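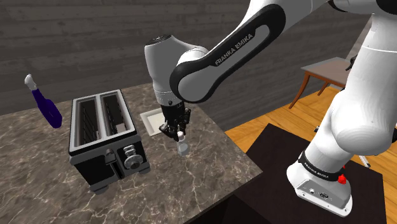
**Degefa Technical College — Robot Learning Group, Equipment Notes**

# Review: Gosel hand controller for recording demonstrations

April 28, 2023

We bought the Gosel to replace the keyboard and the old gamepad we had been using to record demonstrations in simulation. It's a wired handheld grip with a trigger, two thumb buttons and a small tracking base that sits on the desk. You move your hand, the arm's wrist follows, and the trigger closes the fingers. I've used it for 14 weeks, mostly in the Namik kitchen scenes with the simulated Franka arm.

## Setup

The driver installed without trouble on both of our Linux machines. The plug-in for Namik is a separate download and the manual sends you to the wrong page for it. Look under "Bridges," then pick the version that matches your simulator build. If the versions don't match, the controller shows up as connected and the arm doesn't move, with no error message.

The tracking base wants a clear spot on the desk and doesn't like being close to a monitor stand with a lot of metal in it. Mine drifted until I moved it a foot to the left. The cable is long enough to stand up and work, and I do that for anything with a long reach.

## Picking up and placing

Most of my time went into small-object tasks on the counter. The one I used for testing was the small clear bottle with the white cap: grip it by the cap, lift it, carry it past the sink and set it down near the toaster. It's a good test. The cap doesn't give you much to hold, and if the wrist tilts on the way the bottle goes down on its edge and tips over.

With the gamepad I could never keep the gripper pointing straight down while moving sideways. The Gosel has a wrist lock on the lower thumb button. Hold it and the arm takes your hand's position but ignores its rotation. That one button is most of the reason I'd buy this again. On the bottle task, 83 percent of my recordings were clean enough to keep, and I was throwing away more than half with the gamepad.

Scaling is also good. You can set the arm to move less than your hand does, and change it while you record. I keep it at one-to-one for the approach and drop it low for the last bit before the fingers close.

The trigger is less good. It's advertised as analog, but nearly all of the travel happens in the last few millimeters, so a gentle squeeze is hard to repeat. For the bottle it doesn't matter. For anything soft it would.

## Judging depth

A hand controller doesn't help you see. Hovering just over the marble, I often can't tell from one camera view how much space is left under the bottle. The Gosel buzzes when the gripper or the thing it's holding touches something, and the strength can be changed. I leave it on low. At full strength it shakes your hand enough to show up in the recording.

A second camera view on the screen helps more than the buzz does.

## Recording software

The bundled recorder is plain and does the job. The upper thumb button starts and stops a take, and a double press throws the last one out. I've recorded some 2,000 takes and lost one session, when the disk filled up and the program kept going without a warning.

Files come out with wrist pose, joint positions and gripper opening on one clock. There's an option to trim the pause at the start of each take. Turn it on. If you don't, the policy learns to sit still before it moves, and we spent a good part of a week finding that out.

## Comfort

The grip is heavier than it looks. I can do 12 minutes before I want to put it down. Tímea Vincze has smaller hands than I do and couldn't reach the upper button without shifting her hold, so her takes all ended with a small jerk of the wrist. She now stops recording with a foot pedal mapped to the same command. It works, but a pedal should be in the box at this price.

There is no left-handed version. The shape is molded for the right hand and the buttons can't be swapped.

## Compared with the Winaseck

We also have a Winaseck, a desktop arm you push around by hand while the robot copies it. It's better for tasks where the elbow matters, such as reaching around the side of the toaster, because you set the whole arm and not only the wrist. It takes up half a desk and costs far more. For picking things off an open counter I reach for the Gosel — it's quicker to start and new students get usable takes on their first afternoon.

## Good

- Wrist lock
- Scaling you can change mid-take
- Clean, well-timed files

## Bad

- Trigger travel
- Right hand only
- No disk space warning
- Manual links

Gosel says a firmware update in June will add a trigger curve setting. I'll add a note to this page once I've tried it. The controller is in the cabinet by the render machine. Please sign it out and put the tracking base back with it.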